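Progress report to the Gridlow Fund, June
Eltholm community cookbook and supper project

Hi all, and thanks for the nudge last week. I know this one is overdue. I had most of it written and then the recipe testing ate my evenings (I'm not complaining, I've never eaten so well).

The short version is that we're a little behind on the book and ahead on the suppers. Nine families have now sat down with me and gone through the dishes they want in. Some came with a folder of clippings, some came with nothing written down at all and just started cooking, and I scribbled as fast as I could. Those are my favorite sessions, but they take three times as long to type up! Nothing is ever a cup of anything. It's "the blue bowl, not quite full," and then I have to go home and work out how big the blue bowl is.

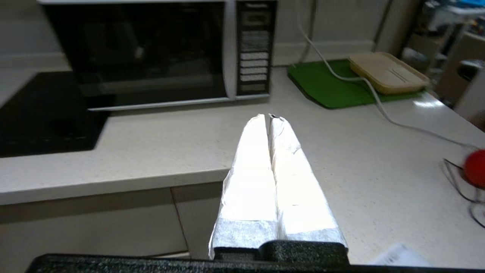

On money, we have spent around 3,000 dollars of the grant so far, mostly on ingredients, hall rental and the deposit for the printer. Hoxha Print held their quote from the winter, and I was very relieved, as paper has gone up everywhere else I asked. The full ledger is in the spreadsheet I sent with this. One thing you'll notice is that the travel line is almost untouched. People have mostly preferred to host me close to home, so I'd like to move what's left there over to translation, if you're okay with that. Please let me know either way before I book anyone.

The suppers have been a joy. We've held two, both on a Monday, and both ran well past closing. The first was soups and the second was breads and dumplings, and I'd badly underestimated the dumplings. They were gone before the back tables got up. Next time I'll serve by table and make a second batch for later in the evening.
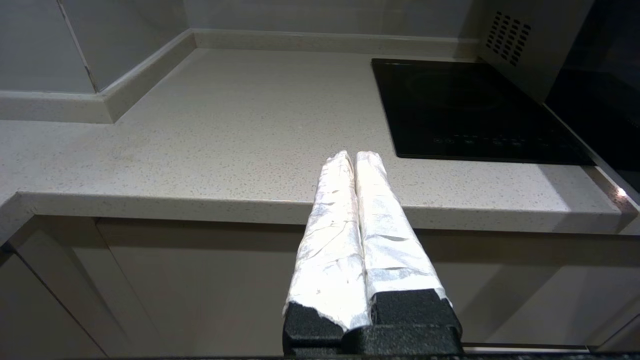

Now the part that's not going so well. The layout is stuck. I had hoped to do it myself in Nuvudness, the page design program we picked because the license was cheap, and I'm just slow at it. Recipes that run over a page lose their ingredient lists, and every fix seems to push something else off. I've asked a freelancer for a price on the whole job and should hear back soon. It would fit inside the contingency money if she comes in where I think she will. If she doesn't, I'd cut the index down and keep the family stories at full length - those are what people keep asking me about.

I also still owe you the permission forms. All the families have agreed out loud, but two haven't signed yet, and I won't send their pages to the printer until they do.

For the next stretch, I plan to finish testing the desserts, get the layout question settled and hold one more supper before the summer break. The proof copy should follow after that, and I'll mail you one as soon as I have it. Come hungry if you can make the supper!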